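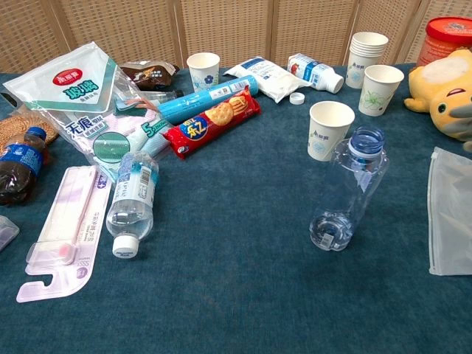

Our project looked at how people in shared apartments divide up the weekly shopping, and whether a written list makes them any happier about it. We sent a survey to students in the Ivton buildings and got 135 replies, which was more than Gemma Lightfoot and I had dared to hope for! A good many purchases never made it onto any list at all. Things like a bag of pink-and-white cleaning cloths or a bottle of cola tended to be bought by whoever happened to think of them, and those were the items people grumbled over most.

We then asked 12 households to keep their receipts through January - all of them did, bless them - and ended up with 436 to type in. Homes with a list on the fridge argued less over money, though they didn't spend any less. Our advisor, Neville Whiteley, suggested we compare larger homes next, and we would love to if the spring schedule allows it.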